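Speaker notes: Staling and storage of sliced bread
Tài Từ, Plirnano
Slot: 2 pm, August session

Slide 1. Title. Give name and employer. Mention that the handout has the full method.

Slide 2. Staling and drying are separate processes. A loaf sealed in a bag loses very little water and still goes firm. The main cause is starch retrogradation: amylose sets within hours of baking, amylopectin recrystallises over the following days. Water also moves from crumb to crust, so the crust turns leathery. Do not go into crystal types unless asked.

Slide 3. Reheating. Warming the crumb melts much of the recrystallised amylopectin, and the slice softens for a short time. Toasting does this inside while drying and browning the surface.
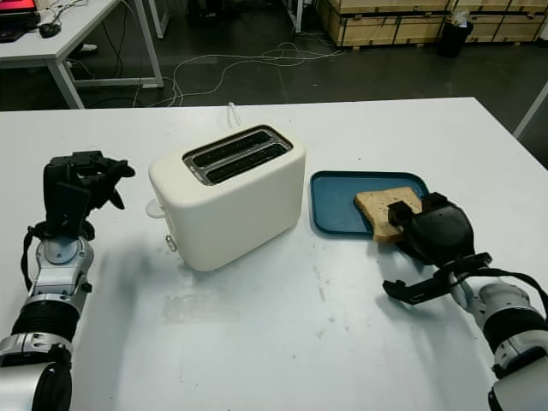

Why does bread go stale faster in the fridge than in a cupboard?
Amylopectin recrystallises fastest a few degrees above freezing, and a household fridge sits close to that range. In the freezer the process nearly stops.

Slide 4. Trial design. Two plain white recipes, Nerno and Dagdag, same flour, same tin. Storage at room temperature, in the fridge and in the freezer. Firmness measured by compression over 7 days. Point out that crusts were removed before testing.

Slide 5. Firmness curves. Let people read the axes first. Fridge line is the steep one. Dagdag starts softer owing to the added fat, and the gap narrows towards the end. Do not claim a difference in flavour; it was not tested.

Slide 6. Mould. Room temperature wins on texture and loses on mould. In a warm kitchen the bag may last only up to 6 days. Uvolent bags made no difference we could measure.

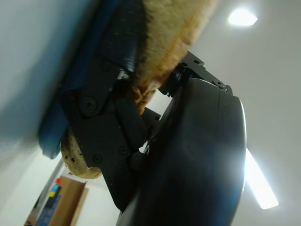 Slide 7: Sliced bread, handling.

Advice to give: freeze on the day of purchase, sliced, with the air pressed out of the bag. Toast from frozen on a slightly longer setting.

Slide 8. Limits. One flour, no sourdough, no rye. Next trial adds both. Leave contact details on screen during questions.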